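Handport Two-Arm Tabletop Recordings
Data card and README

Overview

Handport is a two-arm tabletop manipulation station assembled in a shared workshop. This document describes the recordings made with the station, the conditions under which they were collected, and the terms on which they may be used. It is intended for workshop members and for outside readers who wish to train or evaluate a policy on the data.

The station was built and is maintained by Somtochukwu Onuoha, who is also the contact for corrections to this card. The card was last revised on 14/09/2024.

Contents of the release

The release holds over 80 recorded episodes, divided into two task families. The Kuven family covers handling of a small framed whiteboard: approaching it, holding it by its edges, turning it, and wiping its surface. The Backlund family covers moving small objects between marked positions on the same table. Each episode contains the head camera video, joint positions for both arms, gripper opening values, and a short written task instruction.

Episodes are stored one per folder. A plain text file named notes accompanies each folder and records the operator's remarks, including any interruption. Episodes that were stopped early have been retained and are marked "partial" in the index. Users who require complete episodes only should filter on that field before training.

Hardware and workspace

The arms are mounted on either side of a single work position and reach forward over the table. Each arm carries a two-finger gripper. Cabling to the wrists is run outside the arm, with slack left at the elbow so that the wrist can turn through its full range. Operators are asked to check this slack at the start of a session — a loop that is too short will pull against the wrist, and one that is too long may drag across the work surface.

For the Kuven tasks the whiteboard is laid flat between the arms, and the left and right grippers work from opposite edges. The laptop remains on the table to the left of the board during operation. The board is glossy and reflects the overhead lights, and these reflections shift with the angle of the board. No correction has been applied to the video.
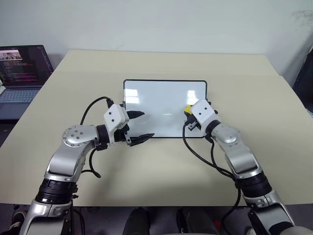 Collection procedure

All episodes were collected by direct operator control of both arms. The procedure was as follows.

1. Start the Grirkska control program and confirm that both arms report their joint positions.
2. Move both arms to the rest position and open the grippers.
3. Place the task object and enter the written instruction.
4. Begin recording and perform the task at a steady pace.
5. Stop recording, return the arms to rest, and complete the notes file.

Video is stored at 30 frames per second. Joint and gripper values are matched to the nearest video frame. Operators worked in pairs, one at the controls and one within reach of the stop switch.

Known limitations

The recordings come from one table in one room, with little change in lighting or background. A policy trained on this data alone should not be expected to perform well elsewhere. Episodes collected in August used an earlier gripper calibration, and their opening values read slightly low near the closed position. The affected folders are listed in the index. Contact force was not measured.

The wiping episodes vary in quality. Reviewers judged the outcome from the video, and in some cases glare on the board made that judgment uncertain. Such episodes carry the label "unclear" and should be excluded from any reported success rate.

Terms of use

The data may be used for study, teaching, and noncommercial research. Users who publish results are asked to name the Handport recordings and state which task family was used. Requests for other uses should be sent in writing to the maintainer. Corrections are welcome and should give the folder name and the frame at which the problem begins.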